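Stelitville Residence: Shared Tables, Power Strips and Personal Items
Frequently Asked Questions

Who may use the shared tables?

Any resident with a current key card, and one guest per resident. There are 44 tables on the two lower floors. They are not reserved in advance, and a table may be used until 10:30 p.m.

Are the tablecloths to be left in place?

Yes. Each cloth is laid over a padded base layer, and both should stay on the table. If something is spilled, lift the cloth, leave the pad where it is, and bring the cloth to Room 209. A clean one will be given in exchange.

May I keep food on a table where a power strip is in use?

Sealed snacks are permitted. Bottles of sauce must be capped and placed near the back edge of the table, away from the outlets. Open cups and bowls belong in the dining room.

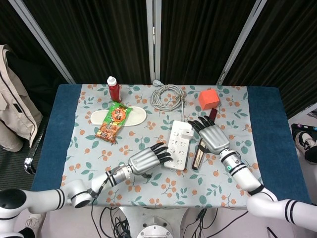
Charalambos Margaritis
Residential Services Coordinator

How should cables be stored?

A cable that is longer than needed should be coiled in a loose round bundle and set toward the back. Please do not wind it tightly or run it over the front edge, where it may be caught by a sleeve or a chair. Small plug adapters may remain in the strip during use – residents are asked to remove their own when they leave.

May I plug one power strip into another?

No. One strip per table is the limit, and it must be connected directly to the wall outlet. Heaters, kettles and hot plates may not be used at the tables at all.

What happens to items left behind?

Slipper soles, foam blocks, small cases and similar belongings are collected each morning and held in the Ganside storage room until the end of the following month. Opened food is discarded the same day. To claim an item, call extension 143 and describe it.

May the folding screens be moved?

Screens may be shifted a short distance with the help of a second person. They may not be used to block a doorway or hung with coats.

Whom do I contact about a damaged strip or outlet?

Switch it off at the wall if you can do so safely, then report it to the Leung desk on the ground floor. Replacement strips are issued there on request.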